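Visit to the Tamura household goods hall, Grornotitz

We went over in May 2021, on the first day visitors were let back in. The hall is a short walk uphill from the station at Grornotitz and the entrance is at the side, past the bicycle racks. Booking was by time slot, with up to 16 people in each. Ours was full.

The visit starts with a talk in the front room and then you go through to the work areas in small groups. The talk was given by Renji Furukawa and was mostly about how things from cleared houses and offices get sorted: what can be sold as it is, what needs cleaning or mending, and what goes for parts. He spoke quickly and took questions at the end, though there was only time for 2.

After that came the tables. Things are not grouped by kind before sorting, so you get office items next to kitchen ones. At the table where we stayed longest there were two closed silver laptops side by side, a pair of grey pads, a white plate with a patterned rim in dark maroon and teal, and a wrought-iron rack for wine glasses on a dark oval base. One yellow plastic glass was hanging from it upside down. I liked the rack, with its twisted stem and curling arms, and would have bought it if the shop had been open.

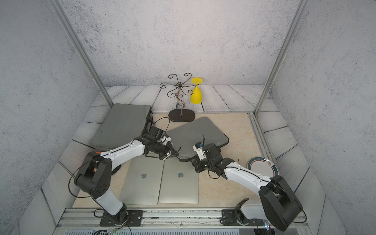
Atik said those racks are a nuisance to store, as they take up a whole shelf and cannot be stacked, and that the ones with a wooden base ought to be kept out of damp cupboards or the base will lift. Plain hooks under a shelf do the same job, in Atik's view, and cost next to nothing.

I still think they look well on a sideboard. We have 3 at home that came from my aunt, and none has given any trouble.

The second half of the visit was about condition. Every item is looked at close up before it gets a grade, and small marks count for more than I had expected. On smooth moulded surfaces they look for scuffs and fine scratches. On cushions they look at the weave and the piping - a speckled grey cloth is forgiving, but a dark stain on it will still show and has to be written down. 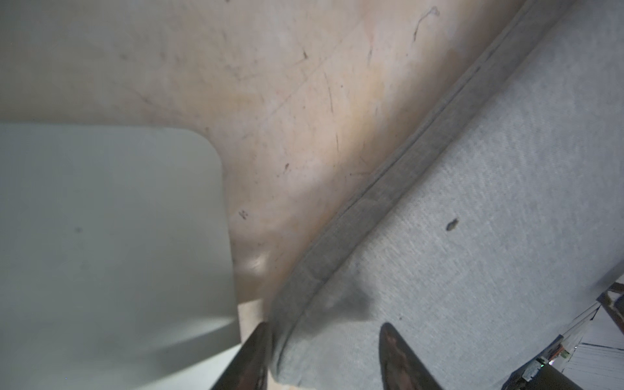 The grades run from A to D. A and B go to the shop, C goes to the Zineck room for cleaning and D is taken apart. Piped cushions are cleaned by hand along the seam with a soft brush, and a stain that does not come out after a second go is noted on the label. I thought the labels were very clear and wished more second-hand shops used them.

Tea was served in the yard afterwards. Tickets were 13 euros, tea included, paid at the door by card only. The toilets are up a flight of stairs, and the work areas are chilly, so take a jumper. The next visits are planned for September.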